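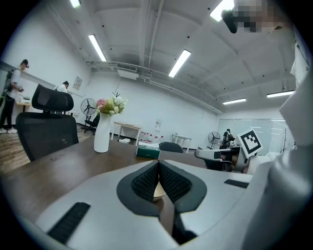 How often should a club clean the finger pads on its grippers?

Every session, before the first run, and again whenever somebody has been handling tape or food. A damp lint-free cloth is enough most days. Dish soap if they're greasy, one drop, then wipe again with plain water.

More shop tips from the robotics club, room 402. Updated February 20, 2018. Send additions to Jolene Fairweather, she keeps the list.

Pads
No alcohol on textured pads. We killed a set in November that way, went shiny and then hard. Old toothbrush for the mesh, soft one. Spares in the Neltum drawer, left and right bagged seperately, please keep it so.

If the tips don't meet square, loosen both screws, close the fingers by hand, tighten a bit at a time. Don't crank one side down and then the other.

Rubber strips
Peeling at a corner: lift the whole strip, clean both faces, new tape. Gluing just the corner lasts a week. Press under a heavy book overnight. Teodor Rønning uses a clamp, also fine, put card under the jaws.

Markers
Printed markers go on stiff card, matte paper only. Glossy throws glare and then the detection drops out and everybody blames the code. Leave the white border on!! Liv trimmed a whole sheet to the black last term, had to reprint all of it. Glue stick, not wet glue, wet glue ripples.

Practice objects
Things for pick-and-place live in the blue bin. Small wood pieces: sand the rough spots, 220 grit, no varnish, too slippery. Ceramic and glass only over a folded towel, and only once your run has worked 5 times on something that bounces.

Tables
Felt dots under anything with metal feet. Polished tops scratch if you look at them. Water rings come out with a little mayonnaise left on for an hour, sounds gross, works.

Fans
Off while you calibrate. Anything on a loose cable will sway. Back on after, it gets stuffy fast with two teams in. Dust the grilles once a month, unplug first.

Cables
Velcro, no zip ties. Label both ends. Leave a hand's width of slack at each joint and then move the arm through it's full range by hand before power.

Before you leave
Batteries out of the chargers. Grippers stored open, never pinched shut, the pads take a dent. Backpacks off the floor by the robot during runs too, Darcy Donnelly has tripped on 6 of them and is keeping score.

Sign-out sheet is on the door of 431, key from Ms. Lambert.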